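Tawfik Planner: Progress Report to the Faddale Fund

Period covered: March to June

We're very happy with where this one landed. When we wrote to you in the winter, the planner could work out a path through a tidy simulated room and not much else. It now handles cluttered rooms, doors that are part way open, and goals given in plain words, and it does most of that without one of us sitting next to it. There are still problems, and we've put them in here too, but it has been a great few months and we'd like to walk you through it.

What we said we would do

Our plan for this period had three parts: get the simulated rooms into shape, rewrite the part of the software that turns a request into a list of moves, and start testing perception and planning together instead of one at a time. The first two are done. The third is under way and going faster than we feared.

The rooms

The room generator (we call it Stesside, after the street our office is on) can now build 900 different rooms from a short settings file. Wall color, floor color, furniture, what sits on the furniture, how far each door is open, where the camera looks from: all of it can be changed without touching the code. In the old version a new room took most of a morning to set up by hand. Now we write a few lines, start the job before lunch and come back to a full folder.

We picked strong colors on purpose. Early on, our floor finder was leaning too hard on brightness, and it would happily treat a dark floor as a hole and a bright one as a wall. Mixing dark rooms with loud ones forced us to fix that properly. The new floor finder uses depth first and color second, and it now carries a floor through a doorway even when the color changes right at the threshold. That was a good day in the office!

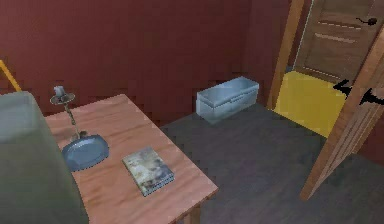
Small objects on tables get their own pass. Thin, upright things are the hardest for us, because the depth reading tends to lose the narrow part and keep the base, and then the planner thinks it has more free air than it does. We now grow a safety margin upward from any base that looks as if it might be holding something up. It costs us a bit of reach on crowded tables, and we think the trade is worth it. Flat things such as books are easy to find and harder to plan for, as the planner has to decide whether to slide them to an edge or pinch them from the side. At the moment it slides nearly everything. We'd like it to be a little braver.

From request to moves

This is the part we rewrote from scratch, and it's the part we're proudest of. The old code had one long chain of rules. If a step in the middle failed, the whole plan was thrown away and built again from the beginning, even when only the last move was wrong. The new version keeps the good part of the plan and repairs the rest. If a bin can't be reached from the left, the planner tries another approach to the bin and leaves the pickup alone.

We ran 3,000 test requests through both versions, on the same rooms, with the same starting positions. The new one came out ahead in every group of tasks, and the biggest jump was in tasks that cross a doorway. Those used to be our weak spot. The planner treated a door as either open or shut, with nothing in between, so a half-open door was simply a wall. It now looks at the real gap and checks it against the width of the base plus whatever is being carried.

We also cleaned up the replay tool. You can pause any run, step back one move at a time and see which options the planner looked at and why it dropped them. It began as a helper for chasing bugs, and it has become the screen we all have open all day. We'd love to show it to you on your next visit.

What isn't working yet

Planning time is uneven. Most requests are quick, but 9 of the test rooms make the planner go around in circles for far longer than they should. All of them have a narrow strip of floor between a table and a wall, so we have a fair idea of where to look.

Requests with "next to" and "behind" in them are still shaky. The planner reads them from the camera's point of view, while most people mean them from their own. We have a fix in testing that asks a short question back when the two readings disagree. It asks too often right now, and it gets annoying fast.

Soft edges in the rendered rooms also confuse the edge finder from time to time, mostly where a wall meets the floor. We could sharpen the renders, but we'd prefer the finder to cope, so that's the route we're taking.

Next period

The Rarkdale site has agreed to give us test time on its mobile base, and we plan to start with five simple fetching tasks that already run well in simulation. We expect some of them to fail in ways we haven't thought of, and we're looking forward to finding out which. Alongside that we'll finish the fix for the narrow-floor rooms and turn down the number of questions the planner asks.

Spending is in line with the budget you approved. We moved a small part of the travel money over to computing time, as agreed with your office in April, and we don't expect to ask for any further changes. The full table of costs follows with the usual forms.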